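Where do I find what a party actualy promised for our town, not the leaflet version?

norklow_resident
21/01/2018
4 shares

Trying to find the full local manifesto for the Mirkbridge by-election in March. Leaflet thru the door has 2 lines on the bus route and nothing at all on the library. Candidate's page just says "plan coming soon". Has anyone got the full thing? Or is there not one. My ward is Norklow if that matters. Also heard the social housing pledge got dropped from the last draft, can't find where that came from.

3 comments

Edwards
Full one does exist, it's a PDF. Go to the council elections page, scroll past the polling place list, there's a link to each party's own site. Then look under documents, not under news. Library is on the second to last page, one sentence, "review opening hours". Housing is still in there but the number is gone. Last time it said 332 homes, now it says "more homes".

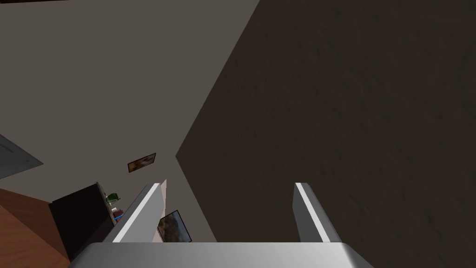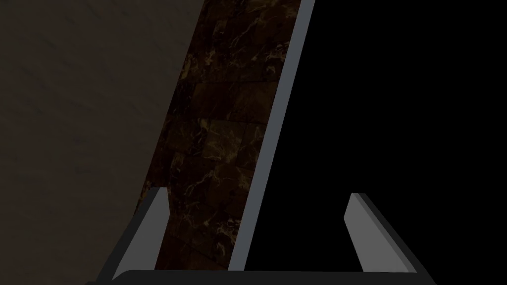
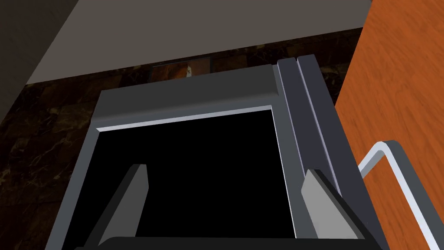

Bus route is under transport, same wording as the leaflet. If you want to compare, the old version is in the town library reference section, ask at the desk. They keep them going back to 1906, tho the early ones are mostly posters.

Was this helpful? 11 yes

Wamanov
don't bother they all say the same thing. my street got promised a crossing twice

Was this helpful? 1 yes

mirkbridge_southside
Email the candidates direct and ask for it in writing. I did that on housing, got one reply out of four. It said the figure was "under review" and that the waiting list stands at 3735, no source given. There's a candidates' meeting at the Norklow hall too, questions from the floor at the end. Get there early, sign-up sheet for questions fills up. Date is on the hall noticeboard, I forgot to write it down sorry

Was this helpful? 6 yes
Share (4)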